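Film night at home: tips from my front room

Posted Nov 30, 2018

I've been hosting a film night in our front room since July, and I've made most of the mistakes by now, so I thought I'd write the useful bits down. We squeeze 12 people in if the Riis lot turn up, and it's a small terrace in Torkby, so bear that in mind if you have a proper lounge!

Start with the light. I used to pin a bedsheet over the window and it let the street lamp straight through. A blackout lining from the market, hung on the existing pole behind the normal curtains, did the job for 27 quid. Tuck the bottom edge behind the radiator or you'll get a glowing strip right under the screen.

If you're using a projector, leave it on for ten minutes before anyone sits down, then focus it. Mine drifts a bit as it warms up, and I got tired of climbing over people during the opening titles. Troels Stougaard tried to talk me into a new one at 3,499 (kroner, thankfully, but still) and I'm sticking with the old thing until the lamp goes.

Snacks next. Anything in a crackly bag gets decanted before the film starts — crisps, sweets, all of it. I use light plates with a bit of a rim, and I keep them on a side table so they don't end up on the carpet.

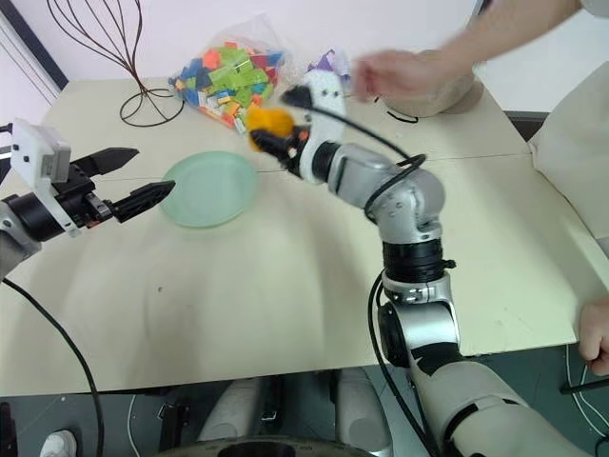
A pale green plate on a plain beige table.

Popcorn is best done in a big lidded pan, with just enough oil to cover the bottom. Put two kernels in first, wait for them to pop, then tip in the rest and take the pan off the heat for half a minute. Back on, lid slightly open so the steam gets out. Salt it while it's hot, and use fine salt, the flaky stuff just slides off and sits in the bottom of the bowl.

Subtitles! Ask before you start. Half of my regulars want them and the other half say they don't, then thank me afterwards. If the film's an older one on disc, check the language menu the night before. We once had forty minutes of a Danish thriller dubbed into German before Mikkel Thorlacius found the right button.

Sound is where I'd spend a bit of time 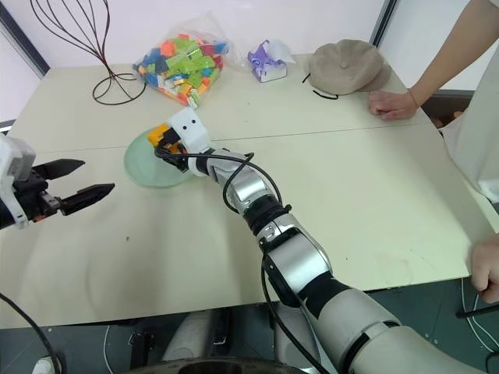 and it needn't cost anything. Get the speakers off the floor and up to ear height when you're sitting down, and pull them a hand's width away from the wall. Ours were booming horribly until I did that. A folded tea towel under each one stops the shelf buzzing. If the voices are still muddy, turn the bass down before you turn the volume up — your neighbours will prefer it as well.

Cushions: put the firm ones at the back and the squashy ones in front, so the front row sits lower.

For the interval I stop at whatever scene change comes nearest the middle and put the kettle on then. Next month is a double bill, 2 films with soup in between, and I'll post the soup recipe once I've tried it out on the family.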